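Clubs & Student Projects | Fall Newsletter

Sorting club moves on to two bins

The Lulimon student robotics club has started its fall project, and the task this year is sorting. Members set out two storage bins on a table with a mix of boxes and plush sheep. The arms have to pick up each item and put it in the bin it belongs in.

Boxes came first. They have flat sides, and the gripper can close on them without much fuss about the angle.

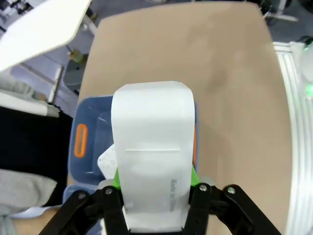
Photo: Lulimon robotics club

Getting a box upright and holding it over a bin was the goal for the first two sessions. The green pads on the fingers do most of the work. Members log every attempt on a shared sheet, which stood at 611 entries when this issue was put together.

The sheep are harder. They are soft, they roll onto their sides, and a grip that works on one may miss the next.
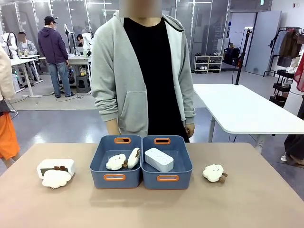 Bins, boxes and sheep on the sorting table.

Between runs, the table is reset by hand. Murali Sastry, who leads the project, has asked members to vary the layout each time. "If the sheep always starts in the same corner, we only learn about that corner," he said.

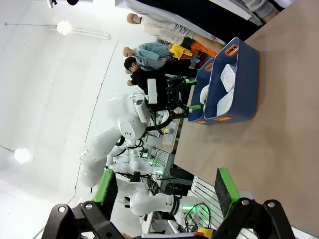 Photo: M. Sastry

Sessions last up to 20 minutes per team, and then the next team takes over. New members begin by watching and keeping the log. After that they learn the stop procedure, and then they get time on the controls.

Placing an item has turned out to need more practice than picking it up. A tall box has to clear the rim before it is lowered, and anything already in the bin can get in the way.

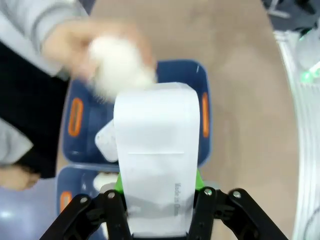
The teams will write up their grip settings in a common format so they can be compared. A demonstration for families is planned for November. Students who want to join should sign up with Murali before then. No coding experience is needed.

Comments (3)

dankwa_r: Will the demo be open to younger kids? Mine is 10 and very interested in the sheep.

Murali Sastry: Yes, with a parent.

T. in Building 2: Is the log sheet going to be shared outside the club? I'd like to see how boxes compare with the soft items.

© Lulimon Student Clubs | Contact the editor | Back to top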